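Open day at the Plaston works, Bovthorpe

We got to Plaston a little before ten and signed in at the side gate.

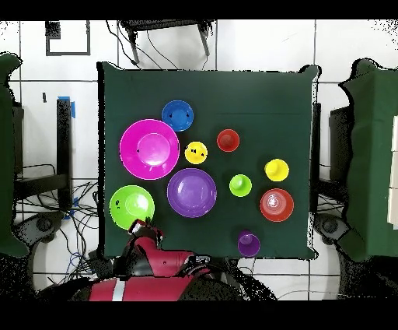
Plastic cups, bowls and plates on the green cloth, open day at Plaston.

The works stands on the old Bangash yard, two streets back from the station, and opens to visitors once a year. Entry was free, but you had to book a slot. Ours had 35 people in it, split into two groups for the walk around.

Aled Edwards took our group. He started in the molding hall, where the noise made it hard to hear him past the second row. From what I caught, one press can turn out over 900 cups in a shift, and changing a mold takes most of a morning. Colors are run from light to dark — yellow before red, red before purple — so that less material is wasted cleaning out the machine.

After that came the tableware. I liked the large magenta plate, with its wide rim and raised circle in the middle. The purple plate has ridges running around it, and my sister preferred that one. The lime green comes as both a cup and a bowl. Aled said the range is called Varkerska and sells mostly to schools and camps, with the biggest orders going out in July.

Questions ran long. Someone asked about dishwashers and got a full answer. Someone else asked about recycled plastic, and the answer was shorter — they are testing it, and the colors come out dull.

Tea was in the canteen, with good flapjacks. The factory shop takes cards only and closes at four. Parking is tight, so take the train if you can. Booking for next year opens in the spring.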